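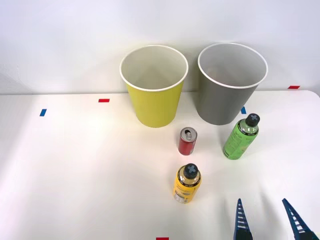 Yellow cup, gray cup, red can and the green bottle on the white table.

Paper cups for a kids' drink table, do I need two colors?

Posted by Lutfa Khan

Hi all! I'm in charge of drinks for our block's July get-together and I'm trying to get the table sorted before I go and buy everything. I've got the yellow paper cups and the gray ones (both from Ocampo, the party shop next to the pharmacy) and my idea was yellow for the kids and gray for the grown-ups, so we don't end up with half-finished cups all over the yard like last year. They're pretty much the same size, so I can't tell if that's clever or if people will just grab whatever's closest. Also, is it better to put out cans and let everybody open their own, or pour from big bottles? I have a long white table and it goes against the wall. We're expecting 142 people if everyone who said yes shows up, and my budget for cups is not big. Any tips welcome, I've never done this for more than my own family!

Fahad Arain

Two colors works great, we did it at my daughter's school thing. Put the kids' cups at the end where the kids come from and they'll take those. Don't stack them too high, they stick together and then somebody pulls off four at once.

For the drinks I'd go with small cans for the kids, the short slim ones if you can find them. A regular can is too much for a five-year-old and you pour half of it on the grass at the end of the day. Get 20 extra.

Idalina Figueiredo

I do the drinks for our street every summer (my brother Afonso does the grill and takes all the credit) so here's what I'd do, sorry it's long!

Yes to the two colors, but put a marker on the table too and have people write a name on the cup. The yellow is easy to write on. Gray is harder, so get a black marker, a fat one, blue just disappears on it. I bought 500 cups one year thinking I'd use them up over time and I still have a box in the garage, so don't go crazy. Two per person is plenty if they have names on them, and three if they don't.

I like a mix of cans and bottles. Bottles are cheaper, but you need somebody standing there to pour or the little ones tip them over. Keep the bottles toward the back and the cups up front, because everyone reaches over and knocks things. And if your table is white, put a cloth on it before anything red gets opened. Mine still has a pink ring from a cherry soda, I tried baking soda and dish soap and that spray from Stuswood and it's still there.

Oh and bring a trash bag for each end of the table!!

Wanting Jin

just use one color and stickers, cheaper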